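Automation at the Balbridge packing hall: frequently asked questions

Asteo has prepared these answers for staff at the Balbridge site ahead of the introduction of two-armed robot workstations on the small carton lines. They will be updated as the work proceeds.

Which jobs are affected?
The change applies to hand sorting and placing of small cartons in the packing hall. There are 87 people employed in the hall, of whom 18 regularly work on these tasks. Goods-in, dispatch and the returns desk are not included.

Will there be redundancies?
No redundancies are planned as a result of this project. Colleagues whose tasks change will be offered another role on site at the same grade and on the same contracted hours. Anyone who would prefer a different shift pattern should say so at their individual meeting.

What will the robots do?
Each workstation has 2 arms fixed to a shared table. The arms will pick up single cartons, turn them and set them down for labelling. Work on the handling routines is being carried out with our supplier, Munley, using a computer model of the workstation.

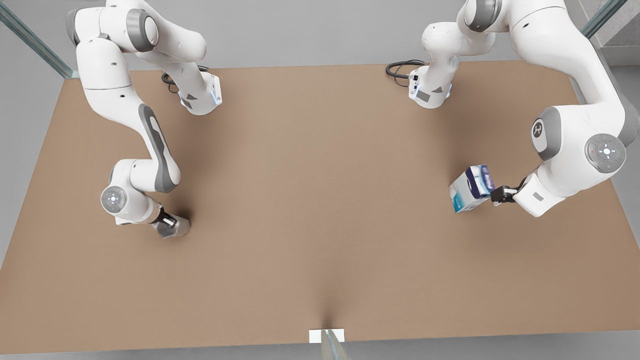 Simulated workstation, with a small blue-and-white carton held in one gripper.

Staff will continue to deal with damaged packs, mixed orders and anything the system rejects. Heavy or irregular items will remain with the existing teams.

Who will operate the workstations?
Operators will be drawn from current hall staff. Training is provided by Munley during paid hours and covers starting and stopping the arms, clearing a dropped carton and reporting faults. No previous technical experience is required. Operators are not expected to carry out repairs.

Is it safe to work nearby?
A risk assessment will be completed before any workstation enters service, and its findings will be displayed in the hall. Staff must not reach across the table while the arms are in operation. Any concern should be raised with the shift lead, who has authority to stop the line.

Will my performance be monitored?
The Kingi system records cartons handled and stoppages for each workstation. It does not record individual names, and its figures will not be used in appraisals.

When does the change take place?
The first workstation is due to enter service in February. Further dates will be posted on the hall noticeboard.

Where can I ask a question?
Please call extension 1224 or speak to your shift lead. Questions may also be submitted in writing through the site office.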